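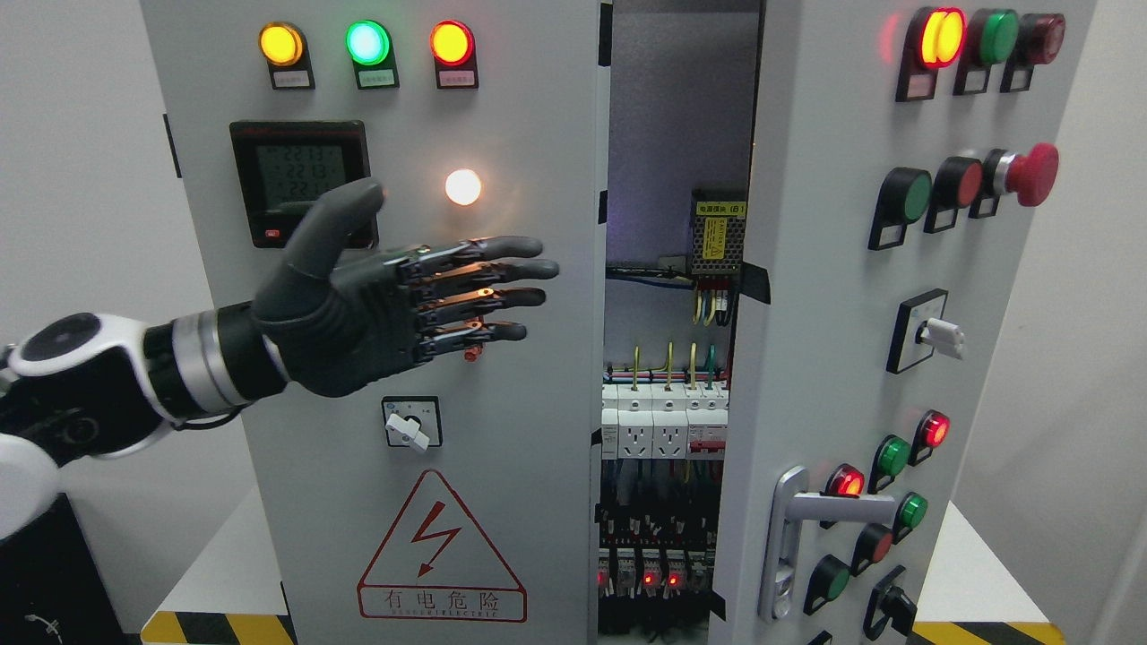

### 5. Do door indicators tell a reader what state the cabinet is in?

The layout guide we were asked to test makes a strong claim: a person standing at a closed control cabinet can learn its state from the door alone. Mistero, the firm that wrote the guide, supports this with a reader study of 200 responses, of which 195 were scored as correct. We have doubts about how much that result means. The readers had been shown the same door during training, and the answer sheet offered only "live" and "not live." A person who wrote "live" every time would have done very well, given how few of the test doors were dead.

We repeated the exercise at the Clirton workshop with a free-text answer sheet and six readers, all of whom had worked with cabinets before but had never opened one of this type. They were asked two things: what the door told them, and what they would be willing to touch on the strength of it. Answers to the first question were long and confident. Answers to the second were short, and four readers declined to give one until they had used their own tester.

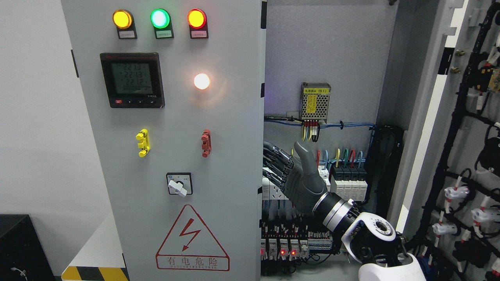 Color is the part of the layout that the guide leans on most. It treats amber, green and red as three separate messages and assumes that a reader will see one of them at a time. That assumption fails easily. In Figure 5 the amber, green and red lamps are all lit together, and the round white lamp beside the meter is lit as well, so color by itself does not pick out a state. The label plates under the row are small, and a reader has to come close to the door to get any help from them. The meter does better. Its three main lines read 221.3, 221.3 and 221.2, which a trained person may take as three similar voltages, although the guide never says which points in the circuit a reader should assume they come from.

The selector switch raises a different problem. Kırmızıgül argues that the angle of a knob is read faster than any lamp, and we have no reason to dispute the speed. Speed is a poor measure if the reader has to guess what the angle stands for. Two of our readers gave opposite meanings to the same knob position and were equally sure of themselves.

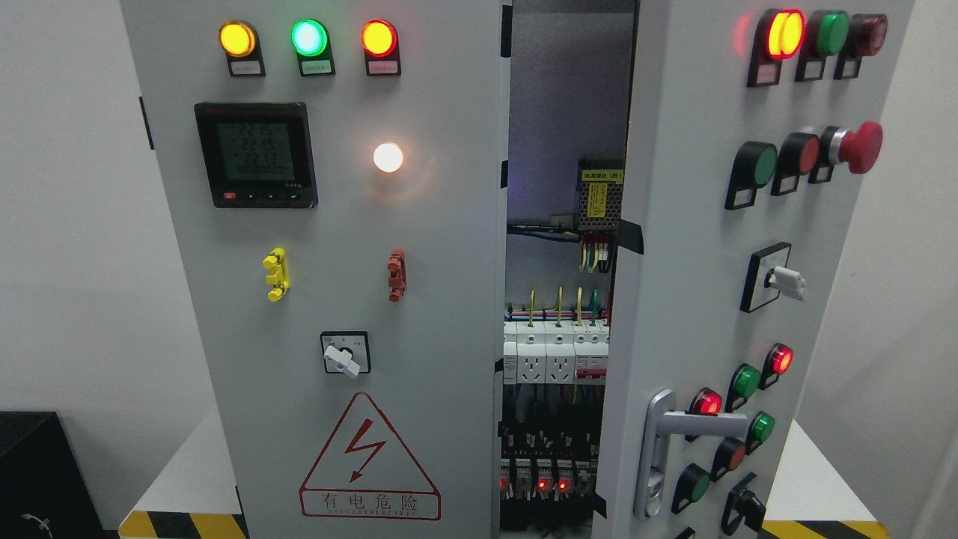
We would also question the weight given to the warning triangle. The Flaltus checklist awards a door full marks for hazard notice if the triangle is present and clean. A printed sign says the same thing whether the supply is on or off, so it cannot count as evidence of state, and we left it out of our scoring. Corentin Besson, who reviewed an early draft, objected that the sign still changes how people behave near the door. He may be right. Our data cannot settle it, and neither can the data behind the checklist.

What remains of the original claim is fairly modest. A door of this kind can give an experienced reader a good reason to suspect that power is present. We found no support for using it to conclude that power is absent, and the guide's wording on that point should be withdrawn until someone has tested it on a larger group, with dead cabinets included in fair number.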